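Washing and storing bootcamp gear

With three sessions a week at the Metham field, most of our members go through a lot of kit. These tips were collected by Ysaline Chauvin after the winter block and apply to anything you wear or carry to training.

Shirts and shorts
Rinse them in cold water as soon as you get home. If you can't, hang them over the tub. Don't leave them balled up in the bag overnight. Wash inside out on a cool cycle and skip the fabric softener, which coats the fibers and holds the smell in. For shirts that already smell, soak for an hour in a bucket of cold water with a cup of white vinegar, then wash as usual.

Muddy shoes
Let the mud dry first. Knock the soles together outside and go over them with an old dish brush. Take out the insoles and laces and wash those by hand. Stuff the shoes with newspaper and change it after two hours. Keep them off the radiator, as the glue gives out.
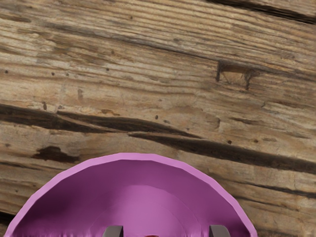 Mats and gloves
Wipe mats with warm water and a drop of dish soap, both sides, then wipe again with plain water. Hang them over a door until fully dry before you roll them. Gloves can go in with the shirts if the tag allows it. Fasten the Velcro or it will chew up everything else in the load.

Sandbags
Don't put these in the machine. Empty the filler bags, shake out the shell, and sponge it. Check the seams while it's empty. Kyrylo Mykhailiuk sews his with upholstery thread and a size 18 needle, and the repairs have lasted two seasons.

Water bottles
A teaspoon of baking soda and hot water, left for 30 minutes, clears most stale tastes. Pull the rubber ring out of the lid and scrub under it. Store bottles with the lids off.

The bag itself
Turn it upside down once a week. Vacuum the corners, wipe the lining with a damp cloth, and leave it unzipped in a dry spot. A bar of plain soap in the side pocket does as well as the scented sachets.

Lost gloves and bottles are in the bin at the Wetport hall until the end of March.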